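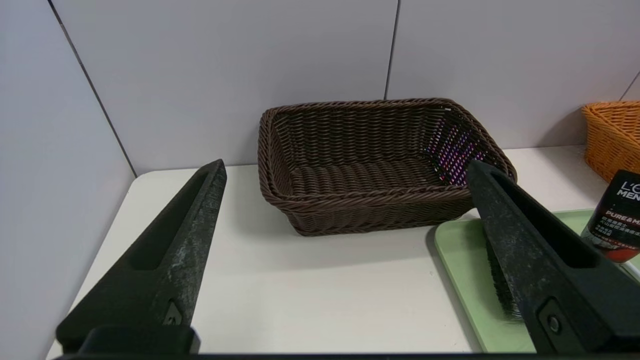
Progress report on the translation grant, second period

Thank you again for your patience over the winter, and for letting us move the deadline when the snow closed the Plirdale library. We did get a great deal done in spite of it, and I'm happy to tell you that 63 of the 87 letters in the Vedwood collection now have a full English draft (the long ones first, so what's left should go faster!).

The dialect has been the real adventure. The letters were written by people who had grown up near Chien and moved away, so they mix old village French with whatever they picked up at work, and their spelling wanders from one page to the next. I spent most of a week in January on a single word for a kind of winter soup before I gave up and left it in French with a note.

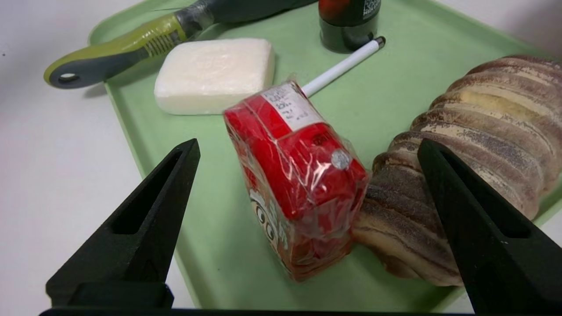 We have spent 800 dollars of this period's money so far, nearly all of it on scans from the Prenport archive and on a second reader for the hardest passages. She sent back 30 pages of comments, many of them very kind and a few of them quite stern, and I'm still working through them.

Before the next report I'd like to finish the remaining drafts and settle how we handle the rhymes, which I have now translated three different ways and don't quite love in any of them. A sample chapter will follow by email.

We use cookies to improve your visit. Accept | Learn more

Last updated: 11 March 2021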